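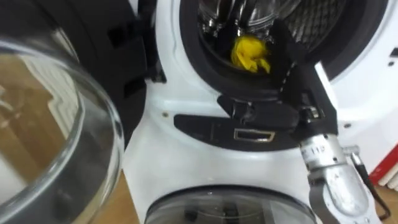

Teaching by demonstration is the business of getting a task into a robot without writing the task down. You do it yourself, through the robot's own arm or by means of something you hold in your hand, and the machine keeps a record. This week's notes cover the two usual ways of doing it, and why an item of housework that bores a human adult takes up an entire practical session. Laundry is our running example. A black gripper reaching into a steel drum, with a crumpled yellow cloth at the lower rim, contains most of the syllabus: a soft object with no fixed shape, a round opening, a rubber gasket to get past, and a door that has swung out into the very space you wanted.

Handout 4: Showing, not coding
Nenport short course in practical robotics
Revised September 27, 2025

1. Two ways to show

By hand (the books say kinaesthetic teaching). You take hold of the arm and push it through the motion while the joints are slack and the encoders record. Good points: you feel the contact directly, and there is very little to learn. Bad points: your own body is in the way of the cameras, and you will find that an arm which moves freely at the elbow is oddly stubborn at the wrist. Students who choose this method for the drum task tend to end the afternoon kneeling.

By remote control (teleoperation). You move a leader device and the arm follows. The course uses the Handumow controller, which sits on the bench and has a trigger for the gripper. Good points: the cameras see only what the robot will see later on, when you have gone home. Bad points: you feel nothing. A cloth pinched firmly and a cloth pinched by one thread give exactly the same sensation in the trigger, namely none.

We mark both methods alike. Most groups start by hand, complain, and move to remote control, then complain about that.

2. What counts as a demonstration

One demonstration runs from the start pose to the finish pose, with the task done in between. For the drum task:

Start: arm clear of the machine, gripper open or holding the cloth, depending on whether you are unloading or loading.
Finish: arm clear of the machine again, cloth where it was meant to go, gripper open.

Going in, getting the cloth and stopping to congratulate each other is not a finish pose. The model will learn the pause. It will learn it beautifully.

Last year's set held 198 demonstrations, of which 67 were thrown out. The commonest fault was hesitation at the gasket – the operator arrives at the rubber, loses heart, backs off and tries again from a little to the left. A single correction is useful, as it shows the robot how to recover. A whole minute of dithering teaches dithering. 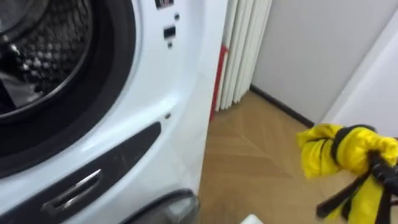 The second commonest fault was the cloth itself. Once lifted, it has a tail, and the tail goes where it likes. Operators watch the fingers; the trouble is generally hanging some way below them. Look at the lowest point of the cloth before you move towards the opening, and if it is going to drag across the lip, raise the arm first. When loading, go further in than feels polite before you let go.

3. Variety

If every demonstration begins with the cloth in the same place, you have built an expensive way of visiting that place. Change where it lies and how it is crumpled. Change the cloth, too: a bright one is kind to the cameras, a grey one against steel much less so, and real washing has never been chosen for contrast. Put a second item in the drum now and then and decide beforehand which one you are after. If you can't say, the robot certainly can't.

Keep the camera mounts fixed while you do all this. Variety in the cloth is data. Variety in the camera mounts is a lost afternoon.

4. Recording

Log everything in Dostska, one line per demonstration, with the method, the operator's initials and a plain verdict: keep, unsure or bin. Write the verdict straight away. By teatime you'll remember all of them as rather good.

Joint positions, gripper width and camera streams are saved together. Check that the clocks agree before you begin. In May one group had an excellent set in which the gripper closed half a second before the arm got anywhere, and the trained robot copied this with great loyalty.

5. For the practical

Each pair records 9 kept demonstrations by each method, swapping operator partway through. Replay one of each on the arm with the cloth moved by a hand's width, and write half a page on what went wrong. Something will have.

Reading: the Paisan lab manual, the chapters on leader arms and on soft objects. The chapter on folding may be skipped. Its authors sound tired by the end of it, and we don't reach folding until next term.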